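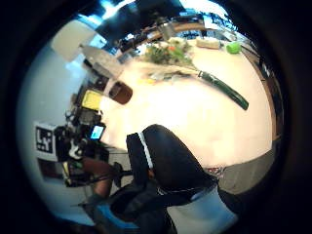 Data collectors, kitchen tasks (part time, fixed term)
Iltari, Brarkbridge

Iltari is looking for people to record everyday kitchen work with a hand-held gripper. The recordings are used to train a learning system that will later control a robot arm. We are starting a new round in September and have places for 21 collectors.

You do not need a background in robotics or computing. Most of our present collectors came from catering, care work, warehouse picking or straight from college. Training is paid at the same rate as the job.

What the work is

You stand at a table and carry out short tasks using the gripper in place of your fingers. The camera on the gripper records what it sees as you go. One attempt at one task is called an episode. A typical episode is picking up a knife by its handle and putting it down on a tray, or moving chopped salad into a bowl. Some last a few seconds and some take a couple of minutes.

Between episodes you put things back in a different arrangement. This matters as much as the task itself. If the cup is always in the same corner, the system learns the corner. You will get a sheet for each session saying what has to be moved and what can stay where it is.

You will also mark each episode as good, poor or failed on a phone. Failed ones are kept. We would sooner have a failed episode marked as failed than one left out.

A full round is 656 episodes per task set, shared between everyone on the team. A collector who has settled in usually records 40 in a session. We do not pay by the episode and there is no bonus for going faster, as rushed movements are hard to use.

Hours

Sessions are three and a half hours with a break in the middle. They start at 8.30 in the morning or 1.15 in the afternoon. You can do up to five a week and must be able to do at least two. The round is expected to take nine weeks. There is a chance of further work on the Dolen task set afterwards, but we can't promise it.

What we need from you

You should be comfortable standing for most of a session and holding the gripper out in front of you. It gets heavy on the wrist after a while and we ask people to change hands where the task sheet allows it. Left-handed applicants are very welcome, as nearly all of our recordings so far are right-handed.

You need to be able to follow written instructions closely and to say when one of them makes no sense.

Some tasks use real knives and real food. There is a short safety session before anyone goes near these. Tell us about any food allergies when you apply so that we can put you on other tasks.

Please wear sleeves that fit closely at the wrist. Rings and bracelets have to come off and there are lockers by the door.

What is recorded

The camera picks up your hands and arms and whatever is in view around the table. Sound is not kept. You will be asked to sign a consent form on your first day, and you can take a copy home to read before deciding.

Where

We are on the first floor of the Paulauskas building in Brarkbridge, with a lift and step-free access from the car park side. Bicycles can be left in the yard.

How to apply

Send a short note saying which sessions you could do and what work you have done before, in no more than 300 words. A CV is optional. Address it to Pankaj Solanki, who runs the collection team.

We will invite people in for a one-hour paid trial with the gripper. Questions about access, pay or contracts should go to Lachlan Hollis in the office. Everyone who applies will get a reply, including those we can't offer a trial.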